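Tretura Residents' Forum
Board: Moving In, Moving Out and Storage
Topic: Packing of small and fragile items before the September room changes

Page 1 of 1

Emilian Pascu
Board Moderator
Posts: 200

Residents of Prurby House are reminded that the room changes take place in September and that the lift will be reserved for furniture between 9 am and noon. Boxes are to be carried by the stairs during those hours.

The housing office has asked this board to gather residents' advice on the packing of small personal items, in particular ornaments, toiletries and anything made of glass or china. The present guidance sheet covers furniture and bedding in detail and gives a single sentence to everything else. Contributions received in this thread will be considered for the revised sheet. Members are asked to keep to the subject. Matters concerning room allocation belong on the Allocations board.

b_zapata
Resident, second floor

I am grateful to the moderator for opening this topic. I have moved within the building on 2 occasions and should like to set down the method I follow.

I begin with the shelf and the windowsill and leave the wardrobe until last. Clothing is useful as padding, and if it has been packed away first there is nothing left to put between the ornaments. Each box is given a number on two sides and a line in a notebook. I do not list every object. "Desk, upper shelf" is sufficient.

Toiletries go in a box of their own, with the caps tightened and a carrier bag tied round each bottle.

Baltasar Zapata

Landing4
Resident, fourth floor

I must respectfully disagree with the previous contributor on the question of toiletries. A box containing only bottles is heavy, and when one of them leaks the whole box is affected. I distribute mine among several boxes, never more than one or two to a box, upright and against the side.

I would also question the notebook. In my experience the notebook is the first thing to be mislaid.

Hakwood_Row
Former resident

I left Prurby House for the Hakwood terrace last year and can offer some remarks on cartons. The guidance sheet recommends buying new ones from Painemal Storage at the gate. These are sound, but for a single room they are an unnecessary expense. Delivery boxes which have come through the post are perfectly adequate if the base is taped again along the seam and once across it. I would exclude any box that has been damp, and any box with a crushed corner.

quiet_hours
Resident, second floor

With respect to Hakwood_Row, re-used delivery boxes were the cause of considerable trouble on our corridor at the last change. Three gave way on the stairs. If residents are to be encouraged to use them, the sheet should state a weight limit.

Hakwood_Row
Former resident

I accept the point about weight. I should have said that such boxes are suitable for light articles only. Books should go in a suitcase with wheels, or in small cartons.

Room_120
Resident, first floor

I have started on my own room and set down the steps I have been following. I do all of my packing on the bed. The floor is needed for walking, and bending down for an entire afternoon is not something I would recommend to anyone.

1. Cover the bed. A blanket over the sheet is enough. The boxes have been on other people's floors and should not stand on bedding that will be slept in that night.

2. Open every box before filling any. It is then possible to see what will go where.

3. Place flat articles at the bottom or along one side. Cardboard packets and thin boxes take up little room this way.

4. Place the ornaments when the box is partly filled. A china figure travels better lying on its back than standing, as the ears and feet are the parts most likely to chip. My white one is going in with the jar and the bottle, and will be wrapped before the flaps are closed.

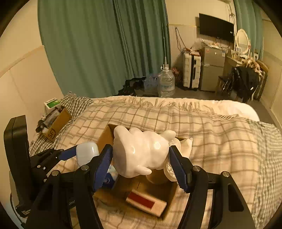 5. Leave cables until the end. Mine are in one black tangle beside the SF box and will be tied separately before they are packed.

6. Close the flaps without forcing them. If they will not meet, something must come out.

I should be glad of comments, particularly on step 4.

Landing4
Resident, fourth floor

A sensible arrangement, and I am pleased to hear of a bottle and an ornament sharing a box, in keeping with my earlier post. On step 4, I would go further and wrap the figure before it goes anywhere near the box. A glazed surface marks easily against a lid or a hard edge. One thick sock over the head and another over the feet is my usual practice.

May I ask whether it is a bear or a rabbit?

Room_120
Resident, first floor

Opinion in my family is divided. I have always called it a bear. My sister, who gave it to me, maintains that she bought a rabbit.

I take the point about wrapping first and will amend the step.

b_zapata
Resident, second floor

I regret that I cannot support the mixing of china with containers of any kind. A jar is a hard object. Should the box be tilted on the stairs, and every box is tilted on the stairs, the two will meet. The figure should have a small box to itself, with crumpled paper beneath, above and on all sides, and that small box should then be placed inside the larger one.

I would add that packing on the bed has a drawback which has not been mentioned. A mattress gives under the load, so a box that seems firmly packed may settle once it is set on a hard floor. I lift each box down before taping it and press lightly on the contents. If there is movement, more padding is required.

quiet_hours
Resident, second floor

I agree with Mr Zapata on the second matter. On the first, a box within a box for each ornament is excessive for a move of two floors. Some of us have only an afternoon.

b_zapata
Resident, second floor

The distance is not material. The ornament I lost was broken between the first floor and the second.

corridor_rep_north
Floor representative

Members may wish to note the following points, which arise at every change of rooms and are not on the present sheet.

Curtains belong to the building and remain where they are. Residents who have put up their own should take them down and store the original hooks in a labelled envelope.

Large water containers must be emptied before they are moved. A full one should not be carried on the stairs by one person under any circumstances.

Poles, rods and other long items should be carried upright and should not be left leaning in the corridor.

Medicines, keys and documents should travel in a bag carried by the resident and should not be placed in a box at all.

Landing4
Resident, fourth floor

I support all of the above. Might the representative clarify whether residents may begin placing packed boxes in the corridor the evening before? At the last change the answer differed from floor to floor.

corridor_rep_north
Floor representative

They may not. The corridor is an escape route and must be kept clear at all hours. Packed boxes are to remain in the room until they are carried down. Where space is short, the common room on the ground floor will be open from 7 am for storage on the day itself.

Hakwood_Row
Former resident

One further suggestion on labelling. Where a delivery box is used again, the old address label should be removed or covered. At the last change a box of mine was taken to the post room in good faith and spent the weekend there.

Emilian Pascu
Board Moderator

I thank members for a useful discussion. The following will be put forward for the revised sheet: re-used boxes for light articles only, with the base taped again; old address labels to be covered; fragile articles to be wrapped before they are placed in the box; boxes to be tested on a hard floor before sealing; documents and medicines to be carried by hand.

On two matters there is no agreement, namely whether toiletries should be kept together and whether ornaments require a separate inner box. I propose that the sheet describe both practices and leave the choice to the resident.

The sheet will be limited to one page. An extra 100 copies will be left at the front desk – residents who require large print should apply to the housing office.

b_zapata
Resident, second floor

I should like my objection to the second matter to be recorded.

Emilian Pascu
Board Moderator

It is so recorded.

Room_120
Resident, first floor

For information, I have now found a small box for the bear. The jar has been moved to the box with the towels. Does any member have spare packing paper on the first floor? I am happy to collect it after 6 pm.

quiet_hours
Resident, second floor

I have a quantity left over from a lamp. Please knock at the end room by the stairs.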